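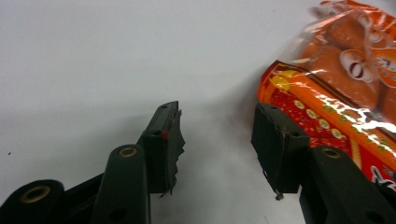
Cahier de suivi, dossier Stoston - janvier

Relu ce matin la lettre que Zulano a envoyée au conseil de Stoston. Troisième version en ma possession, et toujours pas de nom pour l'acquéreur. Ils parlent d'un « acheteur stratégique crédible », d'une offre « sensiblement supérieure au cours », et ils demandent au conseil d'ouvrir les livres. J'ai gardé sur mon bureau tout ce qui se rapporte à l'identité de cet acheteur, et le résultat ressemble assez à un plateau blanc avec un minuscule point sombre près du bord gauche. Le point sombre, c'est une note de bas de page, j'y reviens plus bas. Le reste est de l'interprétation, y compris la mienne de la semaine dernière, que je retire.

Ce qu'on sait. Stoston détient 2589 logements et quatre immeubles de bureaux. Les bureaux pèsent peu dans les loyers et beaucoup dans les conversations. Sur les logements, 1257 ont été rénovés, d'après le rapport annuel, qui ne dit pas ce qu'on y appelle rénové. Joris a posé la question aux relations investisseurs, réponse : « remise à niveau complète ou partielle ». Donc repeindre une cage d'escalier suffit peut-être. À garder en tête quand on compare avec le multiple payé pour Belwood, où le vendeur avait au moins joint la liste des travaux par adresse.

Valeur d'actif net : j'ai refait le calcul en prenant les expertises telles quelles, puis en remontant le taux de capitalisation des bureaux. L'écart entre les deux versions mange presque toute la prime que Zulano fait miroiter. Leur lettre ne contient aucun taux. Elle renvoie à une « analyse interne » qu'on ne peut pas consulter. Joris trouve que je chipote, que personne ne met ses taux dans une lettre ouverte. Peeters l'avait pourtant fait dans sa campagne contre Belwood, en annexe, avec les hypothèses immeuble par immeuble. On pouvait les contester, et on l'a fait.

La note de bas de page. Page 4, en petit : « les échanges avec l'acquéreur potentiel ont eu lieu par l'intermédiaire d'un tiers ». Si je lis bien, Zulano n'a jamais parlé à l'acheteur directement. Ils rapportent ce qu'un intermédiaire leur a rapporté. Pas de lettre d'intention mentionnée, pas de financement, pas de calendrier. Le conseil répond qu'il n'a « reçu aucune offre méritant d'être soumise aux actionnaires », phrase qui laisse ouvert qu'il en ait reçu une qui ne le méritait pas selon lui. Les deux côtés écrivent avec un avocat par-dessus l'épaule. Je n'ai pas plus confiance dans l'un que dans l'autre.

Hypothèse Joris : l'acheteur est Peeters, qui a de la trésorerie depuis Belwood et cherche des logements. Possible. Mais Peeters a toujours approché les conseils lui-même, et à visage découvert. Je ne vois pas pourquoi passer par un tiers cette fois. Noté comme piste, cote faible. À ne pas mettre dans la note client, merci.

Cours : la hausse a suivi la lettre puis s'est tassée. Volumes maigres les derniers jours. Si le marché croyait à l'offre, l'écart avec le prix évoqué serait plus serré. Argument à manier avec prudence, le titre est peu traité et un seul ordre le déplace. J'ai voulu vérifier qui était acheteur, rien d'exploitable, les déclarations de seuil arrivent trop tard.

Gouvernance : mandats échelonnés, donc même une campagne réussie ne donne pas la majorité à la prochaine assemblée. Zulano le sait très bien. Je pense que la lettre vise d'abord à faire bouger le cours et à obtenir un siège ou deux. Opinion, pas fait.

À faire :
- redemander la définition de « rénové », par écrit cette fois
- retrouver l'annexe Peeters sur Belwood (Joris l'avait dans ses archives, dossier 2000, ne me demandez pas le classement)
- refaire la sensibilité sans les bureaux
- appeler l'expert avant 16 h

16 h 20. Expert injoignable. Joris a trouvé l'annexe, il manque les deux dernières pages. On laisse la recommandation inchangée.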